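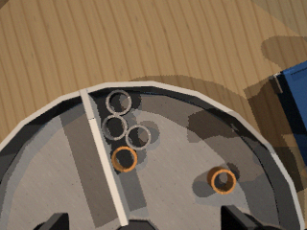

Start with the price. The Mornville coach day costs 43 pounds and the brochure says "all the sights". Ask the room what that means. I took it in November: 20 minutes at Studstead Abbey, then two hours at a gift barn. Lunch was "a rustic table", and a wooden tabletop with a big round container on it would pass for rustic in any brochure going. Pause here.

- Perkis say their guides are local – ask local to where.
- Mulugeta Derese's point: read the return time first, then the stops.
- Kennedy tour: 253 reviews, 2 mention the abbey. Show of hands, who reads past the stars?

Skip the insurance bit if running late. Take questions on refunds.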